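Drusstead Annex, walk-through checklist, January
Inspector: Byung-chul Hwang
Unit: 471

1. Smoke alarms. PASS. The label promises a ten-year battery. I will believe it in year ten.

2. Medicine and cleaner storage. COMMENT. The landlord's form says "secured." A cabinet is not a lock, and a child with a chair can reach most shelves. Fit a latch or change the form.
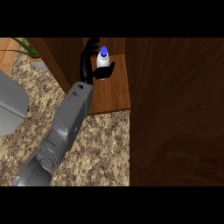
Item 2: small white bottle with blue cap, wooden cabinet compartment.

3. Carpet edges and thresholds. PASS, barely. Miettinen billed for re-stretching the hall carpet. I felt a ridge by the bathroom door and want to see the invoice.

4. Water heater. FAIL. Relief valve has no discharge pipe. Same finding as last time, same answer ("on order").

5. Outlets. PASS in bedrooms. Kitchen outlet by the sink did not trip on test. The Volero tester was checked on a known good outlet first, so please don't blame the tester. 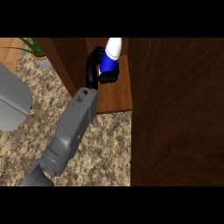
6. Trip hazards get a yes/no box on this form, and everybody ticks "no." I don't trust it. People tidy up for an inspection and the hall is full again by Sunday. Long items with a hooked handle, like the gray one with the curved black handle, need a wall hook or a closet, well clear of the walkway. Marked OPEN until I see a storage spot.

7. Exit door. PASS. Opens from inside without a key. The Kandutix closer slams; adjust it.

Repairs quoted at $2,000. Seems high for a valve pipe, one outlet and a latch. Get a second quote.

Reinspect items 2, 4, 5 and 6 within 40 days.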